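Clikach tabletop kit, reviewed after a term with the robotics club

I run the after-hours robotics club at Ferumham with Sơn Ninh, who does the wiring and most of the sighing. In August we bought the Clikach practice kit: a bag of soft things and hard things for two-armed robots to pick up and put down, plus a book of 30 tasks. The book is bound so that it closes itself whenever you let go.

The objects are good. They are light, they forgive being dropped, and the colours are loud enough that our vision code finds them even on a shiny surface. The striped pumpkins are the club favourite. Xuân Âu got hers onto a plate at the second attempt and has mentioned it at every meeting.

The task book is less good. Task 9 asks for a handover "with grace", which is not a unit any of us can measure. Cường Vương wrote 500 lines of code for it and then found the same thing done in a short paragraph at the back, under Spares.

Small grumbles: the mug handle is too narrow for fat padded fingers, the bag's zip gave up before we did, and Clikach's help desk answers every message with the same link to the task book. Hiếu Tạ wants it noted that the pumpkins roll when you least need them to.

Would I buy it again? I would, and I'd budget for a second bag. Four stars, one withheld for grace.

Black hands and bright orange things, club work on the kit:

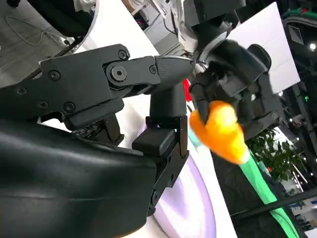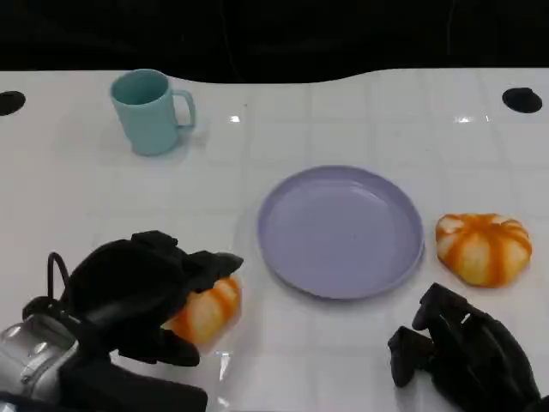 Can a beginner group start with this kit?
Give them 2 sessions on opening and closing a gripper first, then start at the front of the book and skip task 9.

Contact the club | © Ferumham Robotics Club | Back to top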